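Household Systems 705: Storage, Sorting and Putting Away
Course handout, unit 9: The open bag as a container
Instructor: Ritu Tomar
Room: Bresthorpe 2071

Read before the September lab. Yes, all of it. The part about tape is toward the end, and every term somebody skips it.

1. Why a paper bag

We spent the last unit on bins with lids, labels and handles, and a few of you have written to ask when we get to the good containers. We are going down a step. The paper bag costs next to nothing, weighs next to nothing, and is in most kitchens already, folded into a stack behind the trash can. People put toys in it, onions, recycling, gloves, the returns they will never mail.

It was designed to be carried home once. Everything we ask of it after that is a favor.

For our purposes a bag has four parts: the rim, the walls, the floor and the folds. The folds are where most of the trouble starts. The floor of a flat-bottomed bag is made of overlapping panels creased on the diagonal, and anything thin (a coin, a playing card, a hairpin) will find its way under a loose one and live there.

2. The rim

A new bag has a straight, crisp rim that closes itself whenever you let go of it. Rolling the rim outward fixes this. One turn is usually enough for a short bag, two for a tall one. The roll will not be neat. Kraft paper wrinkles where it likes, and you'll end up with an opening shaped like a potato.
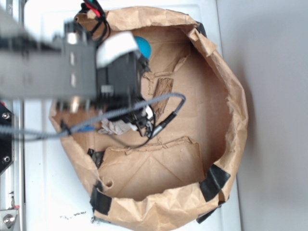 A potato is fine. What matters is that the opening stays wide enough for whatever is going in and coming out, and that you can see the floor from above. If you have to feel around for the thing, you've made a grab bag, and those belong at school fairs.

Small tears and holes near the rim are cosmetic until you lift the bag by them. In unit 3 some of you wrote "discard" next to every bag with a mark on it. Please look again at what the bag is for. Scuffed paper holds a ball as well as clean paper does.

3. Round things

Balls get their own section because they don't stay where you put them. On a shelf they roll off. In a shallow tray they gather in one corner and then leave as a group. A bag with a rolled rim suits them, since the walls do the work and the ball can roll all it wants.

Getting one out again is a matter of grip. Take it from two opposite sides, at the widest part or slightly below. Hold it above the widest part and it squirts downward, and you get to start over with an audience.
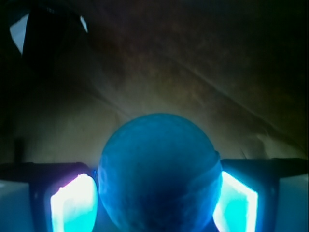
Squeeze only as hard as the weight calls for. Beginners squeeze everything like a lemon. Lift straight up until you clear the rim, then move sideways. Moving sideways first takes the bag along.

4. Tape

An empty bag slides. On a smooth tabletop it slides enthusiastically. Tape the rolled edge to the table in several places, pressing each strip down on the paper first and the table second. Put the longest strip where the paper flares the most. Dark tape on a white table is easy to find later, and you will be the one peeling it off.

The Mikkelsen text (p. 52 in the old printing, missing from the new one) recommends a weight in the bottom instead. Try it if you like. Then try finding something small underneath the weight.

5. For the lab

Bring one used paper bag, any condition. Bring one round object that fits through the opening with room for your hand. Tape is in the Plernido cabinet, second shelf, and goes back there.

Write half a page on where your bag failed first. "It didn't" will be read with suspicion.

Late work goes in the tray outside Pruklow 3052. The tray has a lid.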